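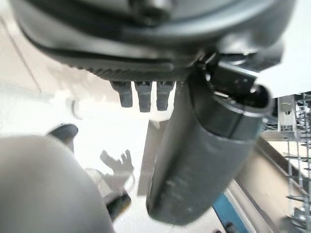
Victor Minja asked at the door whether the clay courts drain to the same sump as the hard courts, and was told they do not. Each surface at the Borklow training center has its own line, its own pump and its own inspection pit.

The open day on 03/01/2018 began in the plant room under Hall 2. Borklow heats the hall with ducted air along both long sides. The outlets sit behind the curtain netting and point down at the baseline run-back. Glenys Goodall, who led the technical group, said the outlets were moved there in October after players complained of a draft on the service toss. The set point is 68 degrees during junior sessions and is lowered overnight.

The hard courts are acrylic over asphalt, with a cushioned layer under the color coats. The clay courts are indoors as well. Moisture is the main problem with indoor clay, and Borklow waters from below through a membrane bed, with a hand hose for the corners. Zdenka Gashi explained that the sliding area behind the baseline dries first and is checked before the noon session. The lines are nailed tape. Two were lifting at the time of the visit and had been marked for repair.

Lighting on the clay side is indirect. Fixtures are aimed at the ceiling and the white liner returns the light to the court. Direct fixtures remain on the hard courts, where the management plans to replace them in a later phase. No date was given.

The stringing room takes almost 300 rackets in a tournament week. Each frame gets a tag with tension, string and court surface. Tension is rechecked after stringing with a handheld meter, and the reading goes on the tag next to the requested figure. Several visitors asked about the difference between the two. Vlastimil Hrubý's reply was that a drop is normal and that he only restrings when the pair of rackets from one player do not match each other.

Physio and conditioning are on the upper floor, reached by a stair that is too narrow for a group. We went up in turns. The rehab lane is marked for split-step and recovery drills and has the same acrylic surface as the hard courts. Lockers and showers were closed for tiling.

Seating is for 200 on the show court, on retractable stands. With the stands out, the adjoining court cannot be used.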